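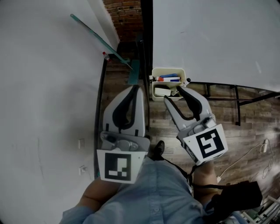 ホワイトボードのペンは、どうしてサッと消せるの？

インクの中に「はがれやすくする成分」が入っているからです。かわくと色がうすい膜（まく）になって、ボードの上にのっているだけになります。

では、くわしくいきます。時間がないのでどんどん。わからない言葉はとばしてOK。あとでもどればいいです。

## インクの中身

ペンのインク、ただの色水ではないです。まざっているのは4つ。

- 色のもと（顔料・がんりょう）。とても細かいつぶ
- とかす役の液体。アルコールのなかまが多い
- 樹脂（じゅし）。つぶをまとめて膜にする
- はくり剤（ざい）。「はがれやすくする成分」はこれ。油のようなもの

書くとまず、アルコールがにげます。空気の中へ。においがするのはそのせい。すぐかわくのも同じ理由です。

残るのは色のつぶと樹脂とはくり剤。はくり剤はボードと色のあいだに入りこみます。すべり台にねころんだ毛布みたいなもの、かな。のってるけど、くっついてない。横からおすとずれる。イレーザーでこする＝横からおす、です。

紙に書くとどうなるか。消えません。紙は細い糸（せんい）がからまっていて、すきまだらけ。インクがすきまにもぐってしまう。イレーザーがとどかない。服も同じ。そでについたら取れにくいので、書くときはそでをまくる。うでをボードにつけない。だいじです。

## ボードのほうもすごい

ペンだけの手がらじゃないです。ボードの表面がつるつるでないと消えません。

ボードの種類、よくあるのは2つ。

**ホーローのボード。** 鉄の板に、ガラスのようなものを高い温度で焼きつけたもの。かたい。きずがつきにくい。重い。学校や会社で長く使うならこっちが多いです。

**スチールのボード。** 鉄の板に、つるつるの塗料（とりょう）をぬったもの。軽くて安い。そのかわり、きずはつきやすい。

どちらも中に鉄があるので、じしゃくがくっつきます。べつの材料のボードだとくっつかないのもあります。ためしてみてください。そっと。ガンッとやると、きず。

きずができると、そこにインクが入ります。紙のすきまと同じこと。イレーザーがとどかなくて、線が残る。「前は消えたのに最近消えない」というボードは、細かいきずだらけか、よごれの膜ができているか。ななめから光を当てて見ると、わりとわかります。

ボードをけずったり、ザラザラのスポンジでゴシゴシはぜったいだめ。その日はきれいに見えて、つぎからもっとよごれます。

## イレーザーは何をしてるのか

はがして、つかまえる。この2つの仕事です。

はがすだけなら指でもできます。でも指が黒くなるし、粉が下に落ちるし、指のあぶらがボードにつく。あぶらがつくと、つぎに書くときインクをはじいたり、のびてうすくよごれたり。だから指はやめよう。

イレーザーの下の面は、フエルトや細かい毛の布のものが多いです。毛のあいだに色の粉が入って、つかまります。でもいつか満員になる。満員のイレーザーでこするとどうなる？　粉をぬり広げるだけ。ボードがぜんぶうっすら青、みたいなことになります。

満員になったら：

1. うすい紙を重ねたタイプなら、一まいはがす。下から新しい面
2. 水であらえるタイプなら、あらって、よーくかわかす
3. あらえないタイプなら、外で軽くはたく。それでもだめなら取りかえ

あらえるかどうかは袋（ふくろ）か説明書に書いてあります。なければ大人にきく。

ぬれたまま使うのはなし。はがれた粉がどろっとして、かえって広がります。

消しかたにもコツ。上から下へ、まっすぐ。ぐるぐるやらない。ぐるぐるだと、粉があっちこっちへ行くだけ。上からやれば、落ちた粉もあとでいっしょに取れます。

## ペンは横にねかせる

ここ、まちがえてる人が多いところ。

ペン立てに立ててませんか。ホワイトボード用のペンは、横にしてしまうのが基本です。インクの色のつぶは、とけてるんじゃなくて「ういている」だけ。ほうっておくと下にしずみます。

先っぽを上にして立てると、つぶはおしりのほうへ。書くとうすーい字。先っぽを下にすると、こんどは先につぶがあつまって、つまったり、もれたり。横ならかたよりにくい。それだけの話です。

ただ、横むきでいいかどうかはペンによってちがうこともあるので、ペンの横の小さい字を読む。「水平」と書いてあったら、横のこと。

いちばん上の写真のクリーム色の入れものには、青いペン、オレンジのキャップの白いペン、白いイレーザーが入っています。書くものと消すものがひとつの入れもの。持って歩けると、さがす時間がへります。

キャップは「カチッ」まで。カチッがないペンは、ひと晩でかすれることもあります。アルコールがにげるから。さっきの話とつながりました。

かすれたペンの見わけかた。紙に線を引いてみる。紙でもかすれるならインク切れか、かわいてる。紙ならこく書けるのにボードでかすれるなら、ボードのほうがよごれてるかも。

だめなペンは入れものにもどさない！　これ、みんなやります。出ないなあ、と思って、もどす。つぎの人も、出ないなあ、もどす。ずっと。

## まちがえて油性ペンで書いちゃったら

あわてない。こすらない。

油性ペンのインクには、はくり剤が入っていません。だからボードにぺたっとくっつきます。

やりかた、その1。油性の線の上を、ホワイトボード用ペンでなぞる。ぴったりかくれるように。かわく前にイレーザーか布でふく。ホワイトボード用ペンのアルコールが、下の線をとかしてくれることがあります。はくり剤もいっしょになって、うまくいくとスッと取れる。一回でだめなら二回。

その2。ホワイトボード用のクリーナーを布につけて、やさしくふく。これは大人といっしょに。まどをあけて、火の近くではやらない。

どっちもはしっこで小さくためしてから。ボードの表面がいたむものもあるのでで、いきなりまん中でやらないこと。

なん日もそのままの線は、取れにくくなります。気づいたら早めに。ホワイトボード用ペンでも同じで、夏休み、8月のあいだずーっと書きっぱなし、というのはかなり手ごわい。休みの前に消す。

## おうちや教室でできる実験

用意するもの：ホワイトボード用ペン、つるつるのお皿（使ってよいか大人にきくこと）、コップの水。

1. お皿に小さい絵をかく。魚とか、棒の人とか
2. じゅうぶんかわかす。さわってもつかなくなるまで
3. お皿のはしから、水をゆーっくり入れる
4. 絵がはがれて、ぷかっとういたら成功

水が膜の下に入りこんで、もちあげるんです。樹脂の膜は水にとけないし軽いので、絵のかたちのまま水面へ。ふーっとふくと動きます。

うまくいかないとき。線がほそい。かわいてない。水のいきおいが強い。お皿がざらざら。このどれかが多いです。太い線で、かさなりをつくって、つながった絵にするとうきやすいです。色をかえるのもおすすめ。ペンの色やメーカーによってけっこうちがいます。

実験につかったお皿は、よくあらう。水はなめない。

## 書いて消して、そのあと床

ボードの下の床、見てください。細かい粉、落ちてませんか。

はがれた膜のかすです。黒板のチョークほどは飛ばないけど、ちゃんと落ちます。ふむと、くつ下のうらにつく。くつ下からべつの部屋へ。

板の床なら、まずほうきとちりとり。はじめから水ぶきすると、粉が板のつぎ目に入ってしまいます。かわいたままはく → 残ったらかたくしぼった布でふく、の順。

はきかたは：

- かべぎわから、まん中へむかって
- ほうきははね上げない。おさえて、すーっと
- ちりとりは動かさず待つ。最後に少し下がって、線になって残った粉をもう一回

ほうきとちりとりの柄（え）が長いと、しゃがまなくていいので楽です。立てかけるときは、人の通るところをよけて。たおれるとびっくりするので。

しゃがんでほうきを使ってるとき、立ち上がりに注意。ホワイトボドの下のふち、頭のちょうどそこにあります。いたいです。

## かたづけの順番

いそいでるときは、これだけ。

1. 消していいか聞く（だいじなメモだったら大変！）
2. 上から下へ消す
3. キャップをカチッ
4. ペンは横にして入れものへ。イレーザーも
5. 床をはく
6. 入れものをいつもの場所へ

残したいところは「けさないで」と書いて、まるでかこむ。日づけも。日づけがないと、いつまで残すのかだれにもわからなくなって、半年そのままになります。

## まだ聞かれること

**黒板のチョークはなぜ消えるの。** しくみがべつです。黒板はじつは少しざらざら。チョークがけずれて、粉がざらざらに引っかかってるだけ。ペンは膜、チョークは粉。だからホワイトボードにチョークはうまくのりません。

**まどガラスにも書ける？** つるつるなので、書けて消せることが多いです。でもフィルムがはってあるまどはあぶない。取れなくなることも。かってにやらない。

**白いペンは、白いボードで見えるの。** 白いのは外がわだけで、インクはちがう色、というペンもたくさんあります。軸（じく）の色じゃなくて、キャップやおしりの色を見る。たしかめるなら、はしっこに点をひとつ。

**赤はなぜ残りやすい気がするの。** 色によってつぶの種類がちがうので、消えかたもちがいます。赤がかならず残りやすいとは言えなくて、ペンによる、が答え。おなじ太さで線をならべてかいて、一回だけふいてくらべると、自分のペンのことがわかります。かわかす時間はそろえてね。

**ボードに顔を近づけて書いてもいい？** あまりよくないです。においのもとはアルコールのなかまなので、たくさんすわないほうがいい。長く書くときはまどを少しあける。

つづきの「黒板のひみつ」は、まだ下書き。チョークが何からできてるかの話になるよていです。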